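Garbage bag

A garbage bag, also called a trash bag or bin liner, is a disposable bag used to hold solid waste. Most are made of thin plastic film, commonly polyethylene, and are used either as a lining for a trash can or on their own. Black is a usual color for larger bags, as it hides the contents; white and clear bags are common in kitchens and offices.

Construction

Bags are generally made from a tube of film that is sealed across one end and cut or perforated at the other. Low-density film stretches before it tears. High-density film is thinner and crisper, and once punctured it tends to split along a line. Closures include drawstrings, tie flaps, wire ties and a plain knot made by twisting the neck of the bag.

Household use

In homes without a fixed trash can, a bag may be hung from a door handle, a rail or an adhesive wall hook. The neck is twisted or knotted and looped over the support. Adhesive hooks are rated by weight and are suited to light, dry waste such as paper and packaging. Tape is sometimes applied to a bag to hold a fold or cover a hole.

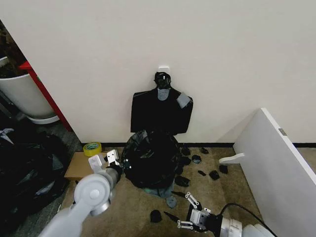
Black garbage bag on an adhesive wall hook, with torn pieces of plastic on the carpet.

Torn bags leave scraps of film that cling to carpet and fabric. Larger pieces are picked up by hand before vacuuming, as loose film can block a hose or wrap around a brush roller. Bags and scraps should be kept away from infants and small children because of the risk of suffocation.

Collection and disposal

Rules on bags differ by locality. In Dillumbridge, households may set out 2 standard bags per collection, and the Wihongi depot accepts additional bags at the gate. The neighboring district of Wirura introduced a prepaid bag in June, with 2,409 households enrolled in the first phase. Plastic film is not accepted in curbside recycling in either district; clean film may be taken to the transfer station at Prirnport.

See also: Adhesive hook; Plastic film; Waste container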